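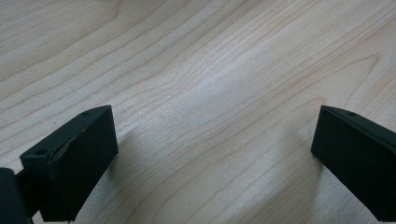 4. Setting up the spice tray

Last updated: July

The Clatden spice tray can stand on any flat table or benchtop. It needs no screws and no tools. Allow 6 cm of clear space along the front edge so the jars can be lifted out without tipping.

4.1 Preparing the surface

1. Clear the table and wipe it with a damp cloth. Dry it with a second cloth.
2. Check for grit. A few grains of salt under a metal tray will scratch a timber finish.
3. Set the tray down with its rims facing up. Lift it to move it. Do not drag it.
4. Press lightly on each end. If the tray rocks, turn it end for end and try again.

Note: On oiled or waxed timber, wait until the finish has fully cured before leaving the tray in one spot. Allow a full week for Ultura hard wax oil.

4.2 Filling and placing the jars

1. Wash the jars and lids in warm soapy water. Leave them open overnight -- a jar that feels dry can still hold enough moisture to cake a fine powder.
2. Fill each jar no more than two-thirds full. Ground spices need some air above them or they won't shake out.
3. Wipe the rim and fit the lid. Turn until firm, then stop.
4. Stand the jars in a single row along the tray, with a small gap between them.
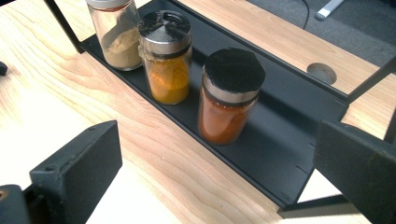
Reading time: 2 min

Pale spices such as ground ginger are easy to confuse with each other once they are out of the packet. Put a label on the base of the jar, or keep them apart with a strong colour like turmeric or paprika in between.

CAUTION: Turmeric and chilli powder stain. Fill the jars over a sink or a sheet of paper, and keep both off unsealed timber. Wash your hands before touching your eyes.

CAUTION: Glass jars can chip if they knock together. Take them out before you carry the tray.

4.3 Choosing a position

Keep the tray out of direct sun where you can. Light fades red and yellow spices first, and the flavour goes with the colour. If the only free spot is near a window, set the tray at the far side of the table and turn the jars now and then.

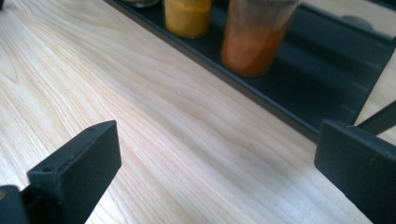 Steam does as much harm as light. Leave at least an arm's length between the tray and the stove or kettle, and never shake a jar directly over a hot pot. Tip what you need into a spoon first and close the lid again.

4.4 Cleaning

1. Remove the jars and tip any spilled powder into the bin.
2. Wipe the tray with a soft damp cloth. Use an old toothbrush in the corners.
3. Dry it straight away, then put the jars back.

Do not use steel wool or oven cleaner. For replacement jars and lids, quote part number 588 when ordering from Fonura.

Filed under: Kitchen storage > Set-up guides
Shares: 6 | Comments: 0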